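Kitchen walk-through, Betdale unit 157, 15/11/2024
Checked by Yaqin Ye

Smoke alarm: OK. Loud enough to make me jump, so I'm happy!

Outlet by the sink: OK, trips and resets fine.

Range hood: NEEDS WORK. The filter is so greasy I couldn't get it out (and I did try).

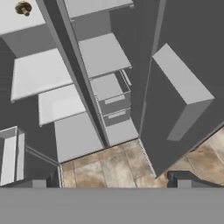

Water shutoff: OK, but stiff. I gave it a few turns and it loosened up, so let's put it on the February list anyway.

Extinguisher: FAIL. The tag is out of date and the gauge is in the red. I've asked Mercado for a new one, order 1207.

Window latch: OK. Sticks a little, same as last time.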